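Garra manual de dedos paralelos: o aperto falha e as pontas deixam de fechar alinhadas
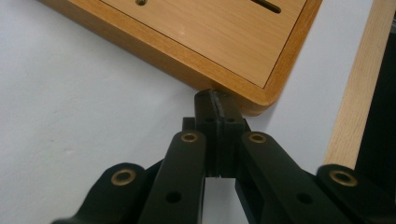 Madalena Cardoso
27 Jan 2024

Olá a todos! Ando há meses entusiasmadíssima com este projeto e agora bati num problema que não consigo resolver sozinha. Imprimi e montei uma garra manual de quatro braços, com casquilhos de latão nos pivôs, para gravar demonstrações que depois passo ao braço do laboratório. Em outubro funcionava lindamente. Pegava em tábuas, pauzinhos, tudo o que lhe punha à frente!

O problema apareceu na tarefa de levantar uma tábua de madeira pelo canto arredondado. Fecho o gatilho, as pontas encostam uma à outra, e a tábua escorrega. Às vezes aguenta dois ou três segundos e cai de repente. Na sessão 202 caiu-me em cima da mão (nada de grave, mas doeu) e desde aí trabalho de luvas. Reparei também que, com força, um dos dedos fica ligeiramente mais alto do que o outro. Sem carga parecem certos.

Já troquei as borrachas, já limpei tudo com álcool e já apertei os parafusos dos pivôs até ficarem duros. Ficou pior, o gatilho quase não volta. Alguém passou por isto? Vale a pena reimprimir os braços?

Duarte Serrano

Que projeto giro, Madalena! E que bom trazeres os sintomas tão bem contados, ajuda imenso.

Primeiro, desaperta esses parafusos. O casquilho tem de rodar livre no eixo; se o esmagas, o braço prende e a força que fazes no gatilho perde-se toda em atrito antes de chegar aos dedos. Aperta até encostar e volta um quarto de volta atrás.

Quanto ao dedo que sobe, eu apostava na folga entre o latão e o plástico. Aconteceu-me igualzinho com a Rebelo, a minha garra antiga: depois de 1186 ciclos, o furo do plástico tinha ovalizado e o casquilho dançava lá dentro. Sem carga não se notava nada! Faz este teste: tira o gatilho, segura a base num torno e empurra cada dedo para cima e para baixo com a unha. Se vires o anel de latão a mexer-se em relação ao braço, está encontrado. Um dedo de cola epóxi resolve por uns tempos (cuidado para não entrar no furo do eixo), mas eu reimprimia os dois braços desse lado com mais paredes e metia os casquilhos a quente.

E falta falar do canto. Um canto arredondado é o pior sítio para pegar numa tábua: a área de contacto é mínima e o peso fica todo de um lado, por isso ela roda antes de escorregar. Avança os dedos uns 30 mm para dentro da face, ou pega pelo meio do lado mais comprido. Na minha bancada, só esta mudança acabou com quase 18 quedas por tarde, foi uma alegria!

Até teres isso afinado, põe uma espuma por baixo e nada de mão livre sob a peça. E apaga as demonstrações gravadas com folga, senão o braço aprende a pegar torto.

Fondardale

borracha mais macia e já está. tive o mesmo com uma garra Fasthorpe e nunca mais caiu nada. não percebo para que é reimprimir

Madalena Cardoso

Duarte, o anel do lado esquerdo mexe-se mesmo!! Vê-se a olho nu com o gatilho fora. Já tenho os dois braços novos na impressora, com seis paredes. Fondardale, obrigada, vou experimentar também a borracha macia, mas só depois de tratar da folga, para saber qual das coisas fez diferença. Volto cá com os resultados.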